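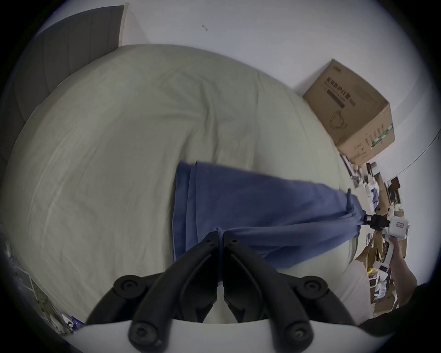
Guests at the Vitcombe guesthouse group will no longer find a stack of ironed towels in the bathroom. From June they will find them on the bed, folded by whoever made it up, and the company would like everyone to believe this is an improvement.

The change covers all 40 rooms in the group's two seaside houses. Until now the towels went out to Hunness, a laundry inland, and came back pressed flat and tied in bundles. Under the new arrangement they will be washed on the premises and carried up in a heap, to be shaken out on the mattress and folded there before the top bedding goes on. Vitcombe calls this "bedside finishing". Most of us call it folding the towels on the bed, and have done it for years without a name for it.

The sums are not hard to follow. According to a notice sent to staff, the group expects to save up to £2,000 a season on pressing and delivery. The notice has less to say on how long the job takes. It allows 11 minutes for stripping a bed, putting on a clean fitted sheet and folding a set of towels, and anyone who has tried to get a big bath towel to lie square on a soft mattress may wonder who held the stopwatch.

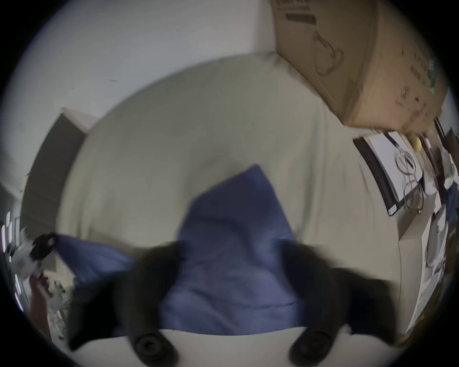 There is also the matter of the fold itself. The company has settled on one it bought in from Pondex, a training firm, which runs a half-day course on the subject. The towel is laid out flat, the long sides are brought in to the middle, and the whole thing is then turned over and doubled so that no hem shows. On a firm table it comes out neat enough. On a bed the cloth drags the sheet along with it, and the sheet then has to be smoothed again, a step missing from the printed card given out at the end of the course.

Rosimeire Cavalcanti, who has cleaned rooms at the larger house for several seasons, went on the course and was polite about it. "I fold in thirds, my mother folded in thirds," she said. "They showed us a new way and it looks nice. By the tenth room I think it will be thirds again."
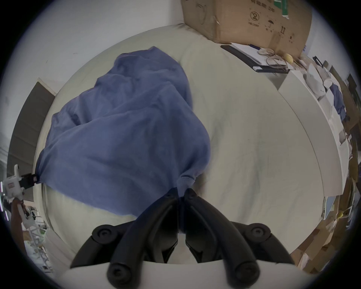

Vitcombe says the move will also mean fresher linen, as towels will spend less time in vans. It may do. It did not offer any figures, and when asked whether guests had complained about stale towels in the past it said it did not keep a record of that sort of thing. Nor would it say what becomes of the heated cupboards on each landing, put in at some cost when the houses were last done up.

The smaller house has been trying out the new method since the spring, and views there are mixed.

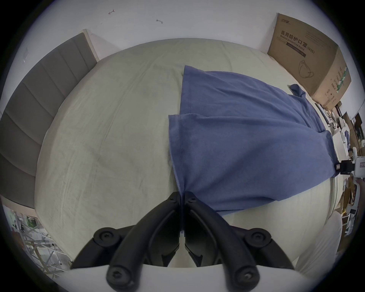

Naidoo said the towels were softer than the pressed ones, but that two of them had slid off the bed before the room was even let, and that a plain shelf by the door would have done the job better. The group says it has no plans for shelves. The larger house changes over when its contract with the laundry runs out.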